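Pendico Bench Plate Kit
Work surface and fixture set for small robot arms

Product code: PBP-87
Category: Benches and fixturing
Ships as: flat pack, two cartons
Assembly: two people, one afternoon

Overview

The Pendico Bench Plate Kit is a perforated steel work surface for people building a robot cell at home or in a shared workshop. It takes a single tabletop or pedestal arm, a replaceable wooden work board, and whatever clamps and stops the job calls for. The plate is sold in powder-coated blue or bare zinc. The legs, the arm and the controller are not included.

The kit was drawn up at the Sidenora workshop, where members had been bolting arms to kitchen worktop, drill press tables and in one case a door. All of these flexed. A six-axis arm at moderate speed puts a reversing load into whatever it stands on, and a surface that moves by a fraction of a millimeter at the base will move by a good deal more at the tool. The Bench Plate is heavy enough to keep this in check when mounted on a proper frame.

What is in the kit

Two plate halves, folded on all four sides, drilled and coated
Joining strip with bolts
One work board, glued softwood, oiled on one face
Board fasteners and washers
Arm base adapter, blank, to be drilled by the user
Leveling feet, set of 6
Hex keys and a paper drilling template

Plate

Each half is folded from a single sheet and stiffened underneath with two welded channels. The halves meet along a seam, which should be pulled tight before the plate goes on its frame. A small step at the seam can be taken out with the shims in the hardware bag. A large step means the frame is twisted, and the frame has to be corrected first. Shimming a twisted frame only moves the error to the far corner.

There are two kinds of opening. The small holes form the grid and are used for locating pins and light fixtures. The larger round openings take through bolts, cable grommets and the toggle clamps listed under accessories. Small holes are not threaded. Earlier plates had threaded inserts in the corners; these have been dropped, as most of them were stripped within a few months of shared use.

Work board

The board is a consumable. It gives the tool something softer than steel to land on when a taught height is wrong, and it can be planed, drilled, written on and thrown out. It sits on top of the plate and is held by fasteners at the perimeter, so the working area stays clear. Replacement boards are sold singly, or you can cut your own from any glued panel that lies flat. Avoid panels with a lacquered face. Small parts slide on lacquer, and reflections from it cause trouble for most cameras.

Boards move with the season. Leave a new board in the room for a few days before fastening it, and check it with a straightedge in two directions. Up to a millimeter of cup can be pulled down by the fasteners. Beyond that, turn the board over or send it back.

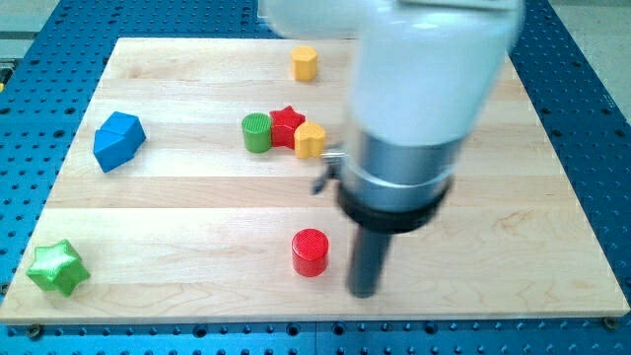 For pick-and-place work, teach the board height at no fewer than four points and fit a plane through them. One point in the middle is not enough, even on a new board. The Gurance sheet supplied with the adapter has a table for this and a worked calculation, and the same numbers can be entered in most controllers as a user frame. Teach again after any board change. The thickness tolerance on glued panel is wider than the clearance most people leave under the tool.

Test pieces should have a flat base and a known height. Simple colored blocks in several outlines are a good choice for first programs. Cylinders are the easiest shape for a two-finger tool, since their rotation does not matter. Stars and hearts need a chosen grip angle, and for that reason they are more useful for checking a vision routine. Keep a gap between pieces until single picks are reliable, then close the pieces up into groups.

Arm mounting

The adapter is supplied blank because base patterns differ. Clamp the paper template to it, transfer the hole pattern from the arm manual, and drill on a press. Use at least four through bolts with large washers below the plate. Do not mount an arm through the small grid holes under any circumstances.

Place the base so that the far edge of the board falls inside the comfortable reach of the arm. Near full extension, joint speeds climb and accuracy drops. A Meireles riser can be used to lift the base if the lower links come too close to the board at near positions. Recheck the tool center point after fitting a riser — a tilt at the base is easy to mistake for a bad tool calibration.

Route the cables down through a large opening behind the base. Leave a loop long enough for full rotation of the first joint and tie it to the frame, never to the arm's own cover.

Safety in shared rooms

The plate is a work surface and has no safety function of its own. The stop button should be fixed at the operator's side of the frame, reachable without leaning over the board. Run new programs at reduced speed. Mark the reach of the arm on the floor, including the reach of the tool and anything it can hold. Where several members use the same cell, keep a written log of board changes and tool changes next to the controller.

Specifications

Plate height above frame: 23 mm
Working height on standard frame: 86 cm
Plate load, evenly spread: over 87 kg
Finish: blue powder coat, or zinc
Board: glued softwood, one face oiled
Feet: M10 thread, rubber pad

Care

Vacuum the holes. Compressed air drives chips under the board, where they lift it and spoil the taught height. Wipe the coating with a damp cloth and mild soap. Chips in the powder coat can be touched up with the small bottle in the hardware bag, which is close to the factory blue but a little glossier. Retighten the seam bolts after the first month and then twice a year.

Accessories

Replacement work board, single
Toggle clamp pair for large openings
Grommet set, black
Meireles riser, low and high
Gurance drilled adapter, made to a supplied pattern
Leg frame, welded, for Pendico plate

Ordering notes

Zinc plates are normally in stock. Blue plates are coated in batches, with the next batch due in June. Drilled adapters cannot be returned once cut, so please check the pattern against the arm itself as well as the manual. Workshops ordering two or more kits can ask for a single pallet delivery, which needs a ground-floor door and someone present to sign.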